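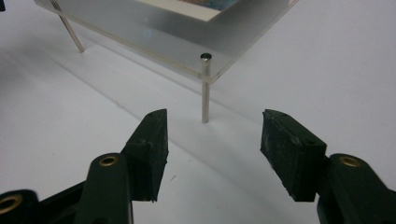 Brunwood, August

The old website of the Zultport Seamen's Relief was to be withdrawn at six o'clock on Tuesday evening. Notice had been given in the usual form, on the home page and in the window of the Brunwood office, and users were invited to make a copy of any page they wished to keep.

The new website had been prepared by the firm of Peruteck under an agreement which ran to five schedules. The second of these dealt with content. It required the Relief to examine every page then published and to mark it Keep, Amend or Remove. There were 2,317 pages. The work was given to the records officer, who had a desk by the boiler and had been with the Relief longer than the website had.

She proceeded in order of address. Pages giving opening hours for offices that had shut were marked Remove. The coal allowance was marked Remove. The page on how to apply for a widow's grant was marked Amend, and a note was attached to say that the form should ask for the date of death once only. By the end of the spring she had approved 1,141 pages for transfer, and the firm wrote to say that this was a satisfactory figure.

One page remained without a mark. It was headed Tides at Kazmi Steps and gave the times of high and low water for the coming week. It had no link leading to it from any other page. It did not appear in the index, and the name of its author had been left blank. The records officer put it to the operations manager, who replied that the Relief had never published tides and had no reason to do so. Kazmi Steps had been closed to boats since the harbour wall was extended.

The page was nevertheless correct. She compared it with the printed tables for three weeks and found no error. Each Monday, before the office opened, somebody replaced the old figures with the new.

Peruteck was asked to establish from where the changes were made. The firm reported that they were made through an account belonging to the Relief, set up in the first year of the website for a member of the welfare staff. The account had not been closed when he retired. Its password had been given out to him on a slip of paper, in accordance with the practice of the time, and had not been changed. The firm recommended that it be closed at once. The records officer acknowledged the recommendation and asked how many people read the page.

The answer was two.

She did not put this in her report. She wrote instead to the address held for the retired officer, on headed paper, stating that the website was to be replaced and that a page apparently in his care fell outside the purposes of the Relief. She asked whether he wished to make representations. The reply came within the week, in capitals.

He wrote that he regretted any inconvenience. In his last year of service he had visited a member who had lost the use of his legs and who lived in a flat from which the water could be heard but not seen. The member had asked for the tides at the Steps, where he had kept a boat, so that he could tell what he was listening to. He had been shown how to find the page. He was now in his ninetieth year and still looked at it each morning. The second reader, the retired officer supposed, was himself, checking his figures. He would of course accept whatever was decided.

The records officer read the letter and placed it on the file. She then consulted the agreement. Under the third schedule, a page could be transferred without alteration where it formed part of a continuing service to a beneficiary. There was no requirement as to the number of beneficiaries - she read the paragraph again to be certain - and the approval of one officer was sufficient.

The new website opened on Tuesday at six o'clock. It had been tested on telephones and tablets, and the operations manager expressed the thanks of the Relief to all concerned. It contained 1,142 pages. The firm queried the difference in its closing account and was referred to the third schedule.

The old account was shut that evening, as recommended. A new one had been opened in its place, with a proper password, which the records officer took round by hand on her way home. The tide at Kazmi Steps was making by then, with high water due a little after nine.

Filed under: Short Fiction, Working Lives

Last updated: August

Recent stories
The Second Signature
Minutes of the Allotment Meeting
A Room Above the Ferry Office
Lost Property, Platform Side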